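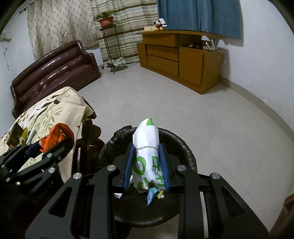 Rule 7 of the handling guide has been rewritten, and I would like to thank everyone who argued about it for so long that I had no choice. The old version said "dispose of item in bin" and left the rest to the reader's upbringing. Readers, it seems, were brought up differently. Some let go as soon as the item was anywhere over the bin. Others carried it down past the rim, paused as if saying goodbye, and then opened. The new wording deals with the moment you see here, with a crumpled white package still between the ribbed pads and the black liner folded over the rim behind it. An item over a bin is a held item. It becomes a disposed item when the pads have opened and it has left both of them, and the label changes then and at no other time.

Kamol Kaewkla wanted the line drawn at the rim. Eulalia Iturra wanted it drawn at the bottom of the bin, where no light has ever reached. They exchanged 89 comments on the draft, several of them on topic. What we have settled on will please neither, which I am told is how standards work.

The other changes, for those who skim:

Two hands, two records. If the left gripper is holding something while the right one is letting go, the left one is still holding something. We had 461 clips from last December in which the waiting hand was marked idle. Waiting is a job. Ask anyone who has stood in line at the Kaewsai office.

Soft packaging gets the lightest squeeze that keeps it from slipping. A wrapper is going in the trash either way, but the habit you practice on a wrapper is the habit you bring to a peach.

Leave the liner alone. Do not smooth it, straighten it or tuck in the wrinkles before you start. Real bins have bad hair, and the Vulto bench in Pallance learned a great deal about one perfect bin and very little about any other.

A miss stays in. If the thing lands on the floor, pick it up and carry on in the same take. Anong Saithong has been asked to stop deleting hers. She has a fine average and we no longer believe it.

The revised guide takes effect on August 4, 2020. Clips made under the old Rule 7 keep their old labels unless they are among the 200 set aside for review, and Decha Pongsiri has that list. Objections go to him as well. He has read the new rule twice and says he has only one small question about the rim.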